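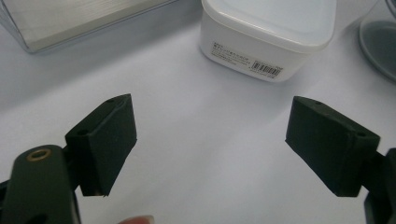
Struan Gillies wrote in to say that my last page on finger pads was all very well, but I had only tried them on blocks of wood, and did I ever plan to pick up something a person would own? Fair enough, Struan! So the past couple of evenings have gone to household stuff – metal, plastic, glass – and I've got a pile of tips out of it, in no sensible order.

First, the setup. I'm still on the Handale hand-held gripper, the one you squeeze, and I've been swapping between three kinds of pads: the soft ones I cast myself, the firm ones from Angelovski, and the ribbed ones that came with my old Prernden. I like trying pads by hand before they go anywhere near a motor. You feel a slip in your fingers long before you'd spot it in a log file, and you can let go in a hurry.

Clean the pads before you compare anything. I can't say this enough. I spent a whole evening in April convinced the Angelovski pads were terrible, and they had a film of something from the packing on them. Dish soap, lukewarm water, a soft toothbrush, then leave them on a towel overnight. Don't use rubbing alcohol on home-cast pads. Mine went chalky and I had to pour a new pair.

Wipe the table too. Crumbs and grit stick to soft pads and then you're testing the crumbs.

Boxes with rounded corners are harder than they look. Pinch one on the flats and it's fine, pinch it a little off square and the thing turns in your grip and you end up holding it by two corners. With the soft pads I could be pretty sloppy about the angle. With the firm ones I had to line up nicely or start over. If there's a paper label on the side you're grabbing, do a few tries on the label and a few on bare plastic and write them down separately, they really don't behave the same. (My notebook had them all mixed together the first night. Start again!)

Loose lids: never grip by the lid. I know. I did it anyway. Rice everywhere, and I was still finding it in the cable tray the next morning.

Metal boxes are where the ribbed Prernden pads finally earned their keep. Smooth metal with the soft pads was good for short lifts, but if I held on for a while the box would creep down, very slowly, like it was sneaking off. The ribbed ones bit on the edge and stayed put. They'll mark a nice finish though, so a strip of painter's tape on the box first if you care about it.

Glass! Go low. The thick part near the base is the place to hold a tumbler, and I put a folded dish towel under it for the first few lifts. Soft pads win by a mile on anything round, they wrap a bit. If you only buy or make one pair, make it soft ones.

How many tries is enough? I did 13 lifts per object per pad and that was about as much as my hand could stand. Somebody on the Dastumier forum swears by 200, and I admire that person, but I have dinner to cook. What matters more is mixing up the order. If you do all the soft pads first and the firm ones last, you're tired by then and the firm ones get the blame.

Screws. Don't crank them down into a bare plastic arm, you'll strip it on the second or third swap. Put brass inserts in with a soldering iron, low heat, and let the weight of the iron do the work. Then tighten until the pad stops wiggling and quit there. I keep the pad screws in a jar lid with a magnet stuck underneath, which has saved me a lot of crawling around on the floor.

Check both sides match, too. One of my home-cast pads was roughly 2 mm thicker than its partner, and everything I picked up drifted sideways as I closed. I blamed the spring, I blamed my wrist, and I took the whole linkage apart before I thought to put a ruler on the pads. A bit of sandpaper on a flat board fixed it.

For light, a lamp bounced off a white wall beats a lamp pointed at the table. Shiny metal throws a glare that makes it hard to tell where the pad is touching.

Storage: pads face up, not touching each other, in a box with a lid. Soft ones stuck together over a warm weekend will pull chunks out of each other.

Next I want to do bags and cloth, which I've been putting off. If you've got a pad recipe that handles a bag of frozen peas, send it over.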